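Derketti sets up bathroom corner to gather examples for two-armed robot

Derketti has begun recording everyday bathroom jobs for its learning system, using a vanity unit set up in a room at its offices. The work started on Monday and will run until the company has 500 usable examples of each task.

The first task on the list involves a cup, a tube of toothpaste and a robot with two arms. In the full version the robot has to take the tube out of the cup, bring it over to the other hand and hold it in both. It sounds simple, but the tube bends and slides, and its shape changes a little as it is squeezed.

"A tube is a good teacher," said Roos Verbeke, who leads the recording work. "If the grip is too light you drop it, and if it is too firm you have toothpaste on the counter. We want the system to have seen plenty of both."

An operator guides the arms through each attempt while the cameras and joint sensors record. Every attempt is kept, including the failed ones, and a second person marks the points where one step ends and the next begins. Attempts with a missing camera view or a fault in the timing are thrown out.

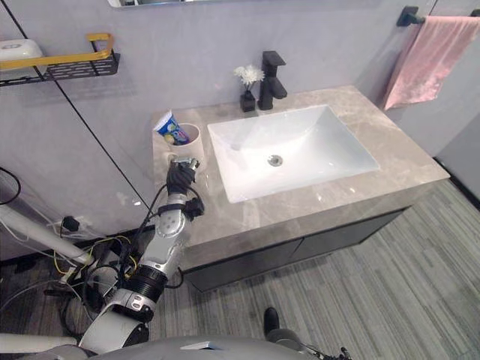
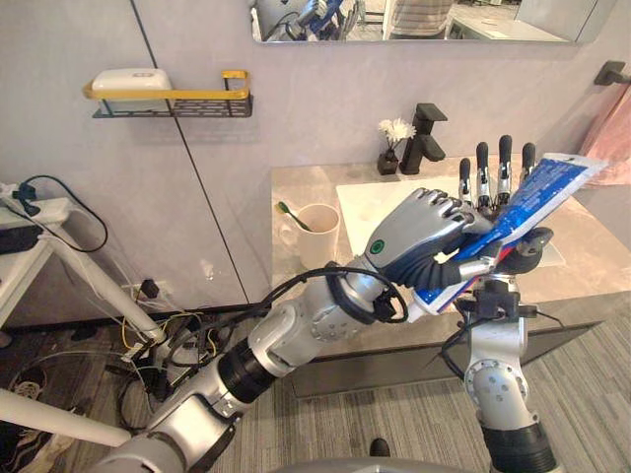 The toothpaste task at Derketti: a hand near the cup (first picture) and both hands at the tube (second picture).

By the end of the second day the team had 70 attempts on file, of which 66 passed the checks. Jasper Verstraete, who runs the checks, said the pace was slower than in the kitchen recordings made in the spring – mostly down to the time spent putting everything back at the start of each attempt.

The cup and the tube are moved a little between attempts, following a list drawn up beforehand. According to Verstraete, an earlier set of recordings was of little use for training, as the objects had been put back in nearly the same spot each time. The system learned the spot and did poorly when anything was shifted.

Operators work in pairs and swap every half hour. Godelieve Dierckx, one of the operators, said the handover between the hands took her longest to get right. "You have to wait until the second hand has hold of it before you let go with the first. I kept rushing."

The examples will be added to Erkovier, the company's collection of household tasks, which is used to train its own models. Derketti has not decided if any of it will be made available to outside groups. A first training run on the bathroom tasks is planned for June, with tests to follow in a second bathroom which the system has not been shown before. Folding a hand towel is next on the recording list.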